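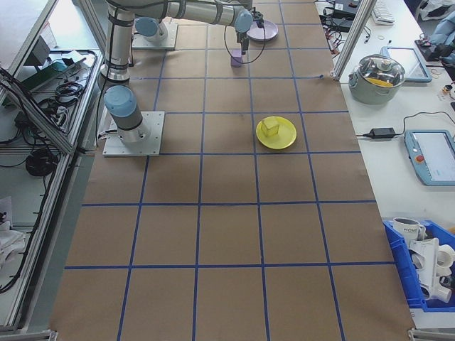 From: Ettore Fabbri
To: Rosia workshop list
Subject: Re: paper and tape for the long table

Going back to the covering question before the thread turns into another argument over chairs.

Dizon wrote in April:

> I still think brown paper is a waste. We could buy one decent
> wipe-clean mat, 24 inches wide, and be done with it for years.
> Also, who decided on blue tape? I spent an afternoon in Meltville
> looking for a match and came home with green.
>
> And could we please agree what a square is for? I put a plate
> down, go get a coffee, and come back to find it has moved
> next door.

I have used the wipe-clean mat. It slides, it curls at the corners, and it holds a crease from the day it was rolled until the day you throw it out. Paper lies flat if you pull it tight, and when it gets ugly you tear it off and feel briefly like a tidy person. The last roll was 75 feet, and there is still plenty on it.

The green tape is fine for labeling shelves. Please don't use it to patch the grid. We did that once at the old place and had two opinions about what green meant by lunchtime.

On the squares, my proposal is dull. One plate to a square, set down clear of the tape. The yellow cube goes on the yellow plate. The purple block goes with the purple plate, and yes, I know Dizon calls it lavender. If you take a plate away to wash it, leave its square alone until it comes back.

The side counter is another matter. I am not against the pot with the glass lid, but it needs an address, and "next to the tablet" is not one I would give a pot of anything. Same for the keyboard. Cables I have given up on.

The blue bin is for pipe fittings. The HOME mug can stay in there if its owner likes it that way, though I'd want to rinse it before drinking from it.

I can re-tape the long table if someone will hold the other end of the string. It takes up to 2 hours, mostly spent disagreeing about whether a line is straight. Bring scissors. The ones in the drawer have been cutting tape for years and now mainly fold it.

Ettore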